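Udbridge Robotics Club — Gallery, fall term
posted 27 Nov 2020

Quick one, sorry, report is due and I still have 16 pages of it to fix. Project Damel is our computer service arm: get a robot to take parts out of a desktop and put them back, no hands. We had a go at the Ekström Cup rules for it, which give you 29 minutes per machine. Memory first, then cards, then the processor if we ever get that far. Scripts are in the club folder under Zundthorpe (dont ask, old name).

Pics from the work so far.
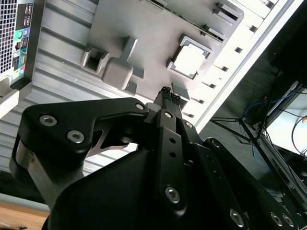
Gripper close up with the fixture board. Fingertips are narrow with little pads on — good for small stuff, a pain to line up.

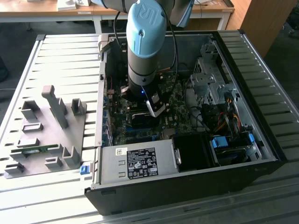 Arm down in the open tower. Fixture plate next to it on the left, all our holders are on that one.

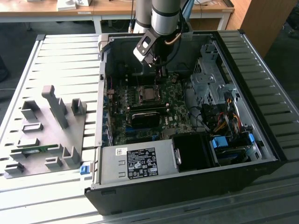 Over the motherboard near the processor area. Tight in there.

Ingvild Lie wrote in to ask if we teach the slot positions by hand or find them with the camera, and said her own team lost most of February to clips that wouldn't let go evenly. She'd push one end of the module, then the other, and only pull after both are free. She also thinks 29 minutes is plenty if you stop homing the arm between every part.

Answer is by hand for now. Camera version is on the to-do list, after the report. Homing — yeah, fair, we do it way too much. Will try it her way.

Next build night same time, room 32. Bring your own labtop if you want to run the simulator, the club ones are almost all taken. New people welcome, first years too.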